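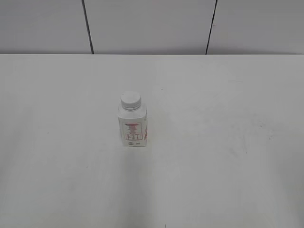 A compilação 2408 de Skevside ficou pronta às três da manhã. O registo de alterações tinha 19 linhas. A última dizia apenas: removida a colisão do farol de Alarby.

O responsável pelos testes abriu o cliente e carregou o mapa. Tempo de carregamento dentro do limite. Textura do mar correta. O farol estava no sítio, nas coordenadas de sempre, e o avatar atravessou a parede sem resistência.

Lá dentro havia uma escada. O modelo do farol era oco e nunca tivera interior. Contou os degraus pelo depurador: 3057 objetos, todos com o mesmo autor, Dirov, a conta de serviço que compilava os mapas durante a noite. A conta não tinha permissões de edição.
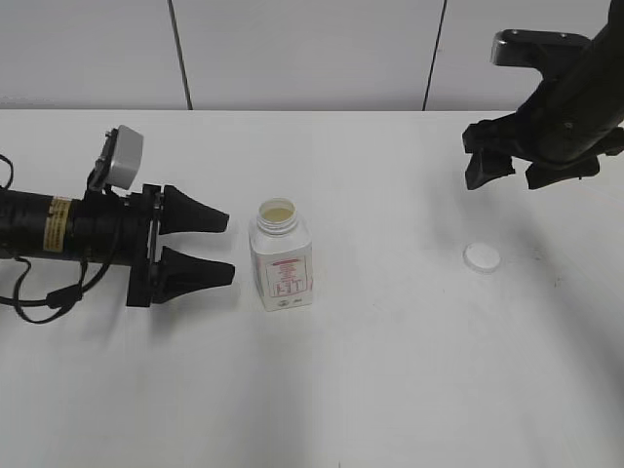
Braço preto sobre a mesa branca, com o módulo da câmara montado em cima.

Subiu. A taxa de fotogramas manteve-se estável até ao topo, onde havia uma porta sem evento associado. Abriu um relatório, gravidade 3, e anexou o ficheiro de memória. No campo "comportamento esperado" escreveu: parede sólida. O campo "comportamento observado" ficou em branco durante vários minutos.

A Bélanger, editora do jogo, respondeu às nove. Não reproduzível. Na compilação deles, o farol de Alarby tinha colisão e a porta já estava aberta.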